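Handheld gripper dropping track / jaw width going crazy on fabric tasks
Board index > Teleop and data collection > Troubleshooting

gravelpit
Thursday, October 8, 2026

Hi all, longtime reader, second post ever I think. We're recording glove pick-and-place with a pair of Drandine handhelds. It's a simple task: glove on the table, white bin next to it, pick the glove up, drop it in, reset, do it again until your forearms hate you. The first two weeks were great. Then on Tuesday I pulled the session logs into Flatimico and found that 1,201 episodes have a jaw width that never goes back to zero when the fingers close. It floats a few millimeters open, and sometimes it jumps mid-grasp. And in a bunch of the same episodes the marker pose blips out right as the hand comes in over the glove.
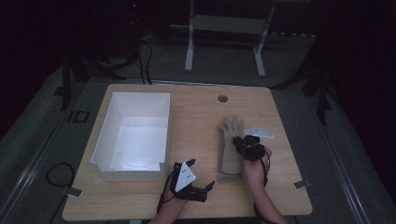 So my first guess was calibration, and I redid it twice. No change. Swapped the USB cables, no change. Restarted everything in the order Milan swears by (stands first, then the host, then the grippers), no change. The part that bugs me is the glove itself. Every so often I open the jaws over the bin and it just hangs there on one finger like it's glued on, and I have to shake it loose. That's an awful thing to have in training data, because now the policy is going to learn to shake! And the one time I shook it hard the cable pulled at the connector and I whacked my knuckle on the bin.

Has anyone seen this combination? Do I have one problem or two?

torque_and_tea
Two problems, I'd bet money. Width offset is mechanical, pose blips are occlusion or lighting. Your table is lit pretty hard and the rest of the room is dark. White marker plates under a strong top light wash out, especially when you tilt them. We lost most of a December to that exact thing. Dim the light, fix the exposure, and don't let it run on auto.

kmartens
Not so sure it's the lights. If the blips line up with the hand coming in over the glove every time, I'd look at the wrist angle first. When one plate goes nearly flat to the camera there's nothing left to track. Dimming won't help you there, you need to change how the operator holds it.

And please look at your finger pads before you do anything else. Sticky fabric release plus a width that won't zero sounds like a pad lifting off its finger.
Koen Martens

torque_and_tea
He has bad episodes with the wrist at a normal angle too, or he'd have said so. I still say exposure.

gravelpit
I didn't say so because I hadn't checked, sorry! Just went through a couple dozen of the bad ones. Most of them do have the plate tipped way over. Not all. So you both get half a point.

As for the pads, ugh. Koen, you were right, I feel dumb. I clean the lenses every morning and never once looked at the rubber. One pad is ragged all along the bottom edge with little notches torn out of it, and there's reddish stuff smeared along the top. The other one is scuffed but it's in better shape.

kmartens
Red stuff could be adhesive working its way out from behind the pad. That would explain the glove hanging on.

solder_ghost
Or it's just paint. We had red marker paint under ours from the factory and it showed through wherever the rubber wore down. Perfectly harmless. I wouldn't assume glue from a color.

kmartens
Fair, but then what's holding the glove up?

solder_ghost
The notches! Knit fabric catches on a torn edge every time. Ours did it with socks.

gravelpit
I can't tell which it is, so I'm treating it like both. Verschueren (where we bought the set) told us the pads were good for 4,000 closes and we blew past that a while ago, I'm pretty sure. So the plan for tonight, yell if any of it is stupid:

1. Stop recording with this set. Get a close look at both fingers from the gripper camera with the jaws open over bare table, and save it so I have something to compare the new pads against. 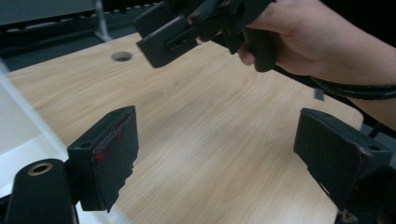
2. Unplug the gripper before touching the fingers. I know, I know. Milan pinched himself last spring doing a "quick" swap on a powered one.

3. Pull both pads, even the better one. Wipe the faces down until a dry cloth comes away clean, and let them sit before the new pads go on.

4. Zero the width with the new pads pressed fully closed, then do 3 open and close runs with no glove. If it doesn't return to zero on all of them I stop there and write to Verschueren.

5. Same wrist angle test for both operators, slow, with the pose trace up on the screen.

torque_and_tea
Put the light test in as a 6. Same motion at two brightness settings. If I'm wrong I'll say so in public.

solder_ghost
Tape the cable to your forearm while you're at it. You mentioned it pulling when you shook the glove, and a half-seated connector will give you width jumps all by itself. That scares me more than the rubber. We had one let go in the middle of a grasp and the reading froze at closed. On a handheld that's a ruined episode. If you're replaying it on an arm it's somebody's fingers.

gravelpit
Good call, and yeah, replay is off until this is sorted. Pruda has the replay cell and I already told them not to load anything from this week.

pennywhistle88
Are you going to throw out all 1,201? We'd keep the pose data and just mask the width. Seems like a waste otherwise.

kmartens
I'd toss them. The shaking is in the pose data too.

pennywhistle88
Only in some of them though. You can filter on that.

gravelpit
Leaning toward filtering, Milan Hoekstra on our side is leaning toward the trash can, and he's the one who has to train on it, so we'll see.

Update, same night: new pads are on, width goes to zero on all 3 runs. Glove drops clean. Pose still blips when I roll my wrist over too far, same at both brightness settings, so I've asked the other operator to come in with a flatter hand and we'll see how long that lasts. Cable is taped. I'm leaving the thread open until we have a full day on the new rubber.

torque_and_tea
Fine, it wasn't the lights. Post the pads again in two weeks.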